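Last updated: 11/08/2022

Fionnuala Flanagan started making wedding flowers at her kitchen table in Hededetti. She now takes 5 orders a month and turns the rest away. "I like my weekends," she says.

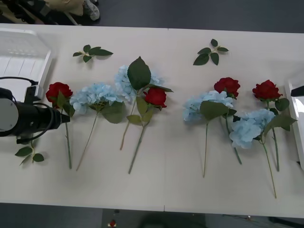 Couples tend to ask about price first. A table piece costs $100, and an arch starts at $962. Flanagan works in artificial stems, mostly red roses and pale blue hydrangeas, with green leaves added at the end. "People used to whisper about it," she says. "Now they ask for it – they want to keep the thing."

She plans to stop taking orders in November and visit her sister in Maluleke.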